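Kit de pinças manuais Pevon: análise

Publicado em 26 de agosto de 2019

O kit da Pevon destina-se a quem precisa de gravar demonstrações de manipulação sem ter um braço robótico na sala. Encomendei-o através da Grellen por 1.892 euros, portes incluídos. A versão com mala rígida fica em 2.751 euros e não me pareceu justificar a diferença.

A montagem é simples. O manual, assinado por Imre Oláh, está bem escrito, embora a parte da calibração remeta para um anexo que só existe no site. Cada pinça pesa 820 gramas com o cubo de marcadores colocado. Ao fim de uma sessão comprida nota-se nos pulsos, sobretudo com o braço esticado.

Usei o kit num escritório em mezanino, com uma mesa redonda e objetos comuns em cima: flores, um vaso, um copo de plástico.
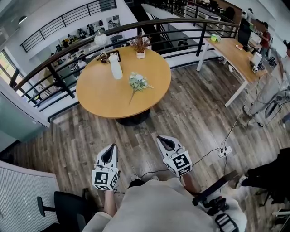
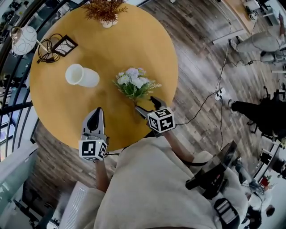
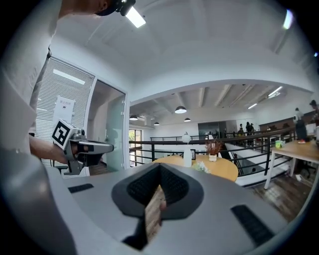

Pinças manuais com cubos de marcadores, em uso junto à mesa redonda.

O seguimento dos marcadores aguentou-se bem com luz de teto e janelas ao lado. Perde-se quando uma pinça passa à frente da outra, e nesse caso é preciso repetir a gravação. Das 76 que fiz, aproveitei a maior parte.

O fecho das garras é suave e dá para pegar em caules finos sem os esmagar. Com copos deitados é preciso alguma prática.

O que menos gostei foi dos cabos. Obrigam a ter uma tomada por perto e a olhar para o chão antes de cada passo. O kit da Flaston resolve melhor este ponto, mas os encaixes têm mais folga.

O apoio técnico respondeu-me em dois dias. As garras de substituição vendem-se em separado, ao par.

Nota final: 4 em 5.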